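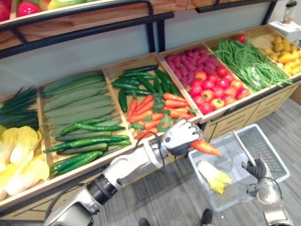 News > Wellness > Courses

Vutum sells a calmer life for 246 euros

Last updated: May 25, 2024

Vutum has opened a breathing studio in Brendia and says its course "resets" stress. It offers no study to back that up, only a survey of 70 past clients, all picked by the company. 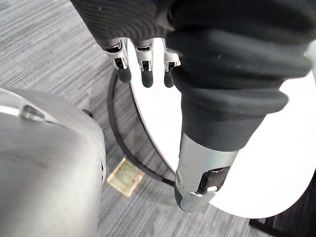 Founder Réka Hajdu calls the method new. The first exercise is to let one hand hang, fingers pointing at the floor, and breathe slowly. Plenty of free classes teach the same. 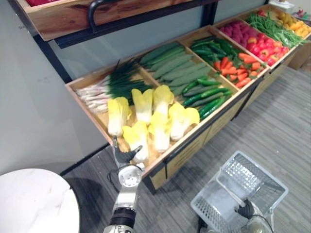 Artificial green onions and napa cabbages in a wooden display.

Refunds end after the first session.

Related
Bozsik yoga hall raises fees
Skonix sleep app: what do users get?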